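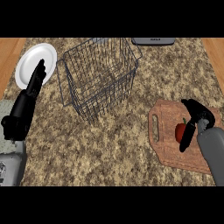 Greten wrote in to ask whether a person with one spare bench and no engineering degree could really put together a two-armed kitchen setup at home, and whether it makes sense to begin in simulation. Yes to both, and we get that question so often that it now sits at the top of the page!

How much of the Wimcombe build can I do before buying parts?
More than you'd think. The whole counter lives in software first — plate, wire basket, cutting board, red pepper — and both arms can be driven around it for as many evenings as you like. I spent most of February that way, and I was still finding bad reach angles at the end of it.

Why a plate and a pepper?
They ask for different things from a hand. A plate is flat and low, and fingers want to slide across it, while a pepper is round and rolls off if you come at it too fast. If your settings can cope with those two, mugs and onions will feel like a holiday.

Do both hands have to be the same?
No, and mine aren't. Please do keep the two settings files separate, though. I once loaded the left one onto the right arm and lost a whole afternoon (and a good deal of patience) working out what I'd done.

How many practice runs should I plan on?
I did 300 for the pepper before I let myself touch the real motors, and 91 of the first batch failed. Don't be discouraged by a number like that. Most of mine came down to closing the fingers too early.

My basket keeps snagging the fingers. Any advice?
Raise the travel height by 2 inches whenever an arm crosses the middle of the counter, then bring it down again slowly. Thin wire is miserable to model well, so give it plenty of room.

Can I build this in a shared workshop?
Certainly. Ask for a bench against a wall, and agree on who can reach the stop button before anything gets plugged in.

Last updated Nov 15, 2024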